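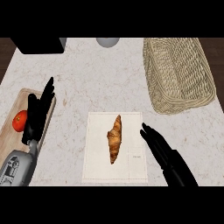
Home Publications Projects People Contact

4. Planning the purchase

Anyone who has had to buy equipment for a small robotics lab knows that the money tends to run out somewhere between the second arm and the first good cable, and we would like to spend this section walking through how we planned our own purchase, in the hope that it saves another group a few long evenings. Our starting question was a simple one: how much of a two-arm kitchen station could we settle in simulation before a single order went out? We built the counter first and gave it a modest job, with a croissant on a paper mat between the two grippers, a tomato on a cutting board over to the left, and a wicker basket toward the back right. It is a homely sort of breakfast table, and we grew rather fond of it, but it also turned out to be a very good place to argue about reach, finger length and counter depth while changing our minds was still free.

The budget was drawn up in May by Leszek Domański, with Kalliopi Stojanovska keeping the simulation side in step with every revision (and there were plenty of revisions!). We asked three suppliers for quotes on a pair of grippers with matching wrist mounts. Skunderari came in lowest at $1,329 per gripper, mounts included, while Hakala asked $1,977 for a comparable unit but offered a longer loan period before payment. Stosusel would only quote for a full station, and although the people there were lovely on the phone, we had no room for a second table and set that offer aside. All prices are before shipping, and shipping deserves a line of its own in any budget like ours; we allowed $350 per crate and were glad of it.

4.1 Letting the task set the list

Our first draft of the shopping list was written the way most of us write such lists, by opening a catalog and picking out the nicest things in it. The second draft went the other way around. We wrote down each object the station would have to handle and asked what it demanded of the hardware. A croissant is light and flaky, so it pushed us toward soft fingertip pads and a low minimum grip force, and took a high-payload arm off the table altogether. A tomato is round and smooth, and wants fingers that can close evenly from both sides. The basket mattered mostly for clearance, as an arm carrying something over a raised rim needs more vertical travel than one sliding things about on a flat counter.

Camera placement came next. A view from overhead lets the planner judge the open space between objects, but an arm can easily hide the very thing it is reaching for, and we wanted to know how much that would trouble us before paying for a second camera and its bracket. Figure 3 is typical of what we had on the screen during those discussions.

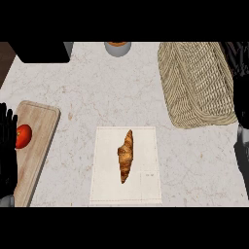

Figure 3. Simulated counter from directly above, with the left hand partly overlapping the tomato and the croissant in clear view on the placemat.

After reviewing 296 simulated trials with views of this kind, we moved the second camera from the "nice to have" column to the first order, and paid for it by putting off the spare wrist mounts until the following year. Leszek was sorry to see the mounts go, and we should say in fairness that he may yet be proved right.

4.2 Costs we nearly missed

Three items were absent from our early drafts. The first was replacement fingertip pads, which we now buy in bulk from Harnerer. The second was the counter itself: the simulated one is white marble, and we had cheerfully forgotten that a real surface must be bought, cut and carried up a flight of stairs. The third was staff time for calibration, and here we can only urge readers to be more generous than feels natural. Our first guess was two afternoons. The current plan sets aside nine, and Kalliopi has asked for one more.

Shares 14 | Comments 3
Contact the authors | Copyright, all rights reserved | Back to top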